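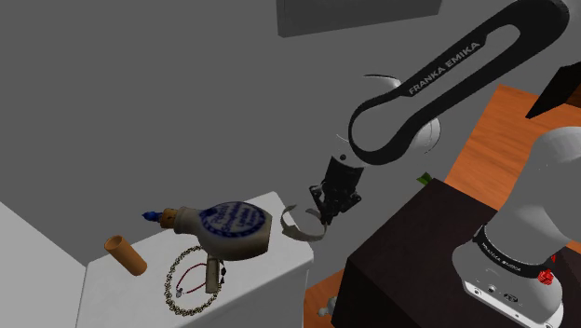 Simulated cell, arm over the white stand with the curved strip at the fingertips.

Cell inspection checklist: simulated arm, small items task
Site: Soltitz
Reason for inspection: protective stop during pick, October
Scope: the simulated cell and its settings file. The real cell at Quartey has its own sheet.

1. Fault record
Checked. The stop came during a pick on the stand. The log gives a force limit trip, then a second trip on restart. Operator reset both times without saving the state. See comment under 9.

2. Arm and base
Pass. Base position matches the settings file. No joint offset found. Arm cover model is the current one.

3. Gripper
Fail. Closing force was set to 89 N in the task file. The limit for thin items is 10 N. The higher value came across with the Bandetti template, which was written for cartons. Corrected and reloaded.

4. Contact at the fingertips
Comment. The curved strip is narrow and open, so it can twist between the fingers when force is too high. Contact tolerance was left at default. Now set to 2 mm.

5. Spacing of items on the stand
Fail. The bottle is large next to everything else and lies above part of the necklace and the upright block. An arm coming in low from that side would hit it. Approach height raised. The layout script needs a minimum gap before the next batch is run.

6. Loose and looped items
Comment. The red cord lies across the beaded necklace and the block overlaps both. Picking any one of the three may drag the others. Do not use this layout for force tests. Fine for vision tests.

7. Clearance to table
Pass. Swept path replayed at low speed between the white stand and the dark table. No contact with either. Nothing in the settings stops a later layout from moving the table closer, so check again after any change.

8. Speed limit
Pass with comment. Limit is 350 mm/s and was respected in the replay. The Wovora planner reads its own speed file and ignores ours if both are present. Delete the spare copy.

9. Stop and reset
Fail. Reset could be pressed with the gripper still closed on an item. The same sequence on the real arm would restart it under load. Reset now asks for the gripper to be opened first. Save the state before any reset, including at night runs.

10. Restart
Allowed at reduced speed once items 5 and 9 have been checked by a second person. Force tests stay off until the layout script is fixed.

Open actions
Minimum gap in layout script: open
Template values reviewed for other tasks: open
Spare speed file removed: done
Same reset check on the Quartey cell: not started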